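二月里一直冷,地面早上还是硬的,铲子下去只啃掉一层皮。我把去年秋天没种完的球根从储藏间搬出来看了一遍,纸袋里垫着干木屑,大部分还结实,有几个底盘发软,捏下去有凹印,直接扔了。坏的都在最底下那一袋,那袋当时收得急,土没抖干净就封了口。以后收球根,土一定要先晾掉。

这一季要做的事先记在前头,免得到时候又翻旧本子。东边那块长条地改种大丽花,原来的鸢尾分株后挪到水沟旁边。西边靠墙的地方日照不够,去年种的几株大丽花只长叶子,到下霜前才开了两朵,今年不再试了,改放玉簪和蕨。堆肥箱要翻一次,底下那层应该能用了。

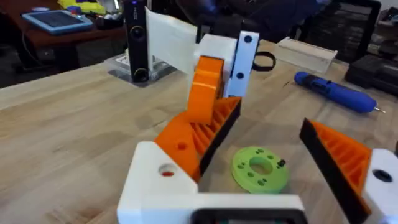
Pulel,二月

早上七点不到起来,天是灰的,没有风。先去看温度计,夜里最低到零下二度,比昨天高一点。冷床的盖子上有一层薄霜,等太阳出来化了才掀开。里面的香豌豆出了两片真叶,茎有点细,可能是夜里盖得太严,白天又揭得太晚。把盖子垫高了一块砖的厚度,让它透气。

上午配土。用的是去年的腐叶土过筛,加粗沙和一点旧盆土。筛子的网眼破了一处,用铁丝缠了两道,还能用。腐叶土里有不少没烂完的小树枝,筛出来的那一堆倒回堆肥箱,下次翻的时候再混进去。配好的土攥一把能成团,手指一碰就散,比去年配的那批松。去年那批沙子放少了,浇过几次水就板结,球根在里面闷坏了好几个。

大丽花的块根今天开始催芽。从Likent订的那一箱前天到的,打开数了一遍,40个,单子上写的也是40个。品种标签用细绳系在根颈上,有一个标签掉在箱底,对照单子排除下来,应该是那个深红的小球型。单子上还印着Okonkwo,是个橙色的品种,花径写得很大,我没种过,先留了三个位置给它。这次的货比去年好,根颈都完整,芽点看得清楚。有8个块根皮皱得厉害,拿温水泡了一会儿再上盘。会不会缓过来要看下个星期。

催芽盘放在后屋的窗下。盘底铺一层微潮的土,块根平放,根颈露在外面,不要埋住。水只在盘边喷一点。以前我每次都浇得太多,没发芽先烂,烂了还以为是货不好。现在的办法是用手指去摸土,摸着凉就不浇,摸着发干才喷。那间屋子白天能到十五度,晚上掉到十度,慢一些,但芽出来是粗的。放在厨房里倒是快,芽又白又长,移出去一晒就倒。

中午吃了面。下午把账记了一下,这一箱块根加运费是680,比去年贵了139。贵的部分主要在运费上,箱子里多加了一层保温纸。另外Dikard的液肥只剩小半瓶,去年夏天用得多,今年开始施肥之前要再买一瓶。园子里的开销去年总的算下来超了预算,主要是那批新的支撑杆。支撑杆今年不用再买,够用好几年。

三点以后地面化开了一些,去东边那条地里试着挖了两锹。上面一掌深是软的,再往下还硬着。土里有蚯蚓,不多。这块地去年种的是豌豆,收完之后撒了一层堆肥盖着过冬,颜色比旁边那块深。边上的排水沟淤了,落叶堵在出口的地方,用手掏出来两桶,水就慢慢往下走了。沟底有一股腐味,冲了两遍。大丽花怕积水,这条沟在定植之前还要再清一次,最好往下挖深一点,让它能接到墙外的那段。

鸢尾的分株按理说应该在花后做,夏末最合适。但那几丛实在太挤,中间已经空了,外圈的根茎互相压着,去年只开了四枝。我打算三月先把最外面的一圈起出来挪走,中间的等花后再动。这样今年的花会少,能接受。起出来的根茎不要种深,背面露着晒太阳。水沟旁边那块地有坡度,水存不住,鸢尾应该待得住。
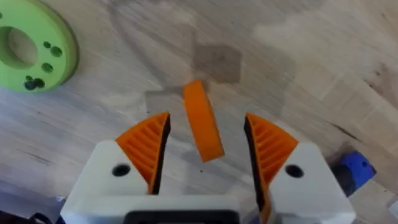

二月,后屋的桌上

傍晚又去看了一次催芽盘,没有变化,本来也不会这么快有变化。泡过水的那几个皮还是皱的,有一个按着稍微硬了一点,也可能是我的错觉。把它们单独放在盘子左边,做了记号,过几天对比着看。

晚上画种植图。东边那条地长而窄,两行错开种,高的放北面,矮的靠小路。每株之间至少留出一步,去年留得太近,八月以后叶子挤在一起,里面不透风,白粉病就是从中间开始的。当时剪掉了不少下部的叶子,病情压住了,花也少了一茬。今年宁可少种几株。位置排下来有余下的块根,先种在盆里,哪里缺了补哪里。

颜色怎么配想了很久。最后还是按深浅来排,深红和酒红放在最里头,往外是橙色,再往外是浅黄和白。Okonkwo放在中段,旁边留给细叶的草,免得太热闹。白色的不要挨着灰墙,远处看会糊成一片,去年就是这样。粉色的全部集中到小路转弯的地方,离橙色远一些。

支撑杆要跟块根一起下地。等长高了再插,会扎到下面的块根,我前年扎坏过一个,拔出来杆头上还带着白浆。杆子插好以后写上编号,跟图上一致。标签用铅笔写,去年用的记号笔到了七月就晒没了,秋天收的时候分不清哪个是哪个,有一整袋只能写“红,中等大小”。那袋就是现在催芽盘旁边没有名字的那些,开了花再认。

定植的时间还是按老办法,等晚霜过去。这边的晚霜有时候拖到四月底,前年四月下旬下过一次,隔壁地里的土豆苗全黑了。我的大丽花那时候还在盆里,搬进屋躲过去了。所以今年也先上盆,五月初再下地。盆用旧的那批,先刷干净,拿热水烫一遍晾着。有几个盆底的孔太小,要重新钻大。

还有百合。去年秋天种下去的一排,位置在香豌豆的架子前面,现在地面上什么都看不到。没有去扒。以前扒过一次,把刚要出土的芽尖碰断了,那一株整年没有花。盖在上面的松针厚了一点,三月中要揭薄一层。百合的嫩叶出来以后要看有没有红色的甲虫,早上去捉,那时候它们动得慢。叶背上的卵用湿布抹掉就行,不需要喷药。

玫瑰的修剪再等一等。芽点已经鼓起来了,但夜里还在零下,剪早了切口容易冻坏。剪刀今天先磨了,刃口有两处小缺,磨平以后试着剪了一根枯枝,切面是干净的。弹簧那里上了一点油。手套的右手拇指破了,补过一次又开了,要换新的。

睡前去把冷床的盖子放下来,上面加了一层旧毯子。天上看得见星星,估计夜里又要降温。香豌豆挪到了靠里的一边。水桶里的水倒空了,免得冻裂。

明天要做的:刷盆,钻孔;去买液肥和手套;后屋的窗缝塞一下,晚上坐在那里能感觉到风。如果下午地面化得够深,把排水沟剩下的半段清完。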